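Trono white table, after a winter and a summer of use
Posted November 4, 2018

I bought the Trono because the old desk had finally given up on one leg, and because Malte Hamann, who sells secondhand furniture out of a barn in Jerkstead, wanted more for a scratched oak thing than I had paid for my bicycle. The Trono cost $161 delivered. It arrived in one flat box that two grown adults could lift, provided they were on speaking terms, which after the stairs we were not.

Assembly
The booklet promises 18 minutes. I took an evening. There are 12 screws and a tool that fits them the way a cousin fits into your plans. Step four is printed upside down in my copy, and I did it upside down too, then undid it.

The look
White. If you wanted more adjectives, buy a different table. It suits a bare room, and I have a bare room, partly by taste and partly after paying for the floor. Against a white wall it goes very quiet indeed, and on a gray morning I have set a coffee cup down with more care than I'd like to admit.

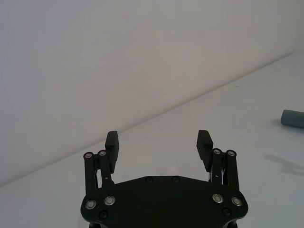

Living with it
The top wipes down with a damp cloth. Ink needs two goes. Turmeric needs a prayer, and left a faint yellow moon near my left elbow for most of September. There is a slight wobble if you type angrily, cured by a folded receipt under one foot.

I also tried the Kodikara in a store, a nicer table with rounded corners and a drawer. It was $843. I opened and closed the drawer a few times and went home.

Would I buy it again? Yes, but I'd pay for the assembly. Four stars, and I'm keeping the receipt under the leg.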